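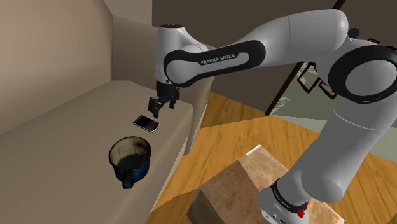
Valdemar Eyvindsson began with a single parish entry and a surname spelled three ways. The entry recorded the burial of a child called Jisness, in a village that no longer has a church. On the facing page, in the same hand, the mother appears as Jessness. In the rate book for the same property she is Gisnes.

"Most people would pick one spelling and search on that," he says. "I index all of them under a single code and keep the original form in its own field. If you standardise on entry, you lose the evidence of who was doing the writing."

The study he has published privately covers three families, Jisness, Wastard and Gatchalian, over six generations. The first two were neighbours in the district of Jilside and intermarried repeatedly. The third joined them by way of a ship's steward who settled there and took over the lease of a chandler's shop. The printed volume has 102 numbered family groups, each with its own source list.

The numbering took him longer than the writing. He first used a system that counts down from one founding couple, but this broke as soon as cousins married, as the same person then held two numbers. He now gives each household a number in the order he proved it, and puts the lines of descent in a separate table.

"It reads badly. You go from 17 to 83 and back to 40. But a number never changes once it has been given out, so a letter I wrote to someone years ago still points to the right household."

His rule for proof is two independent records for each link between parent and child. A baptism and a census return will do. A baptism and the bishop's copy of the same register won't, as one was made from the other. Links with one record are printed with a broken line. He has 40 of these in the book, most of them on the Wastard side, where the registers have a gap of nine years.

Asked about the gap, he is brief. "Damp. The volume survives but the leaves have stuck. You can read the outer edge of each page, and that gives you the day and sometimes the Christian name."

He filled part of it from leases. Farm tenancies in Jilside were commonly granted for three lives, and the lives named were usually the tenant's children, with ages. A lease for a Wastard holding names John, Ann and Thomas, aged 11, eight and two. None of the three has a legible baptism. Each appears later as an adult, and Ann's marriage allegation gives an age that agrees with the lease to within a year.

The Gatchalian line presented a different problem. The steward's origins rest on a crew agreement and a statement made by his widow, and the two disagree on his place of birth. Eyvindsson prints both and draws no conclusion. Some descendants have asked him to choose.

"I can't. The crew agreement was filled in by someone who had 30 men to get through before the tide. The widow was speaking from memory and wanted relief from the parish. Neither of them had much cause to be exact."

Family stories go into an appendix, with the name of the teller and how that person was related to the event. One holds that a Jisness daughter was left 1000 pounds by an employer and refused it. He has found the will. The sum is 100 pounds, and a receipt with her signature is pinned to the executor's account.

"She took the money," he says. "The extra nought came in later. I've had two versions from living relatives – the larger figure is in both, so I'd guess it was settled before their grandparents' time."

He still works on paper first. Each new record is copied in full onto a slip, including crossings-out, and only then typed into the database. Slips are filed by source, so that he can see at once which registers have been read from end to end and which have only been dipped into. A search that found nothing gets a slip as well, with the years covered and the spellings tried.

Corrections to the printed volume are issued as loose sheets every February. The latest moves one Wastard marriage from household 56 to household 61, after the groom's apprenticeship indenture gave a different father. It also withdraws a burial. Eyvindsson had matched it on name and age, and has since found the same man witnessing a deed four years later.

He is now reading the Jilside manor court rolls, which list tenants who failed to attend and the fines they paid. He has got as far as the letter J in the clerk's own index, and plans to be back at the record office on Saturday, when it opens at ten.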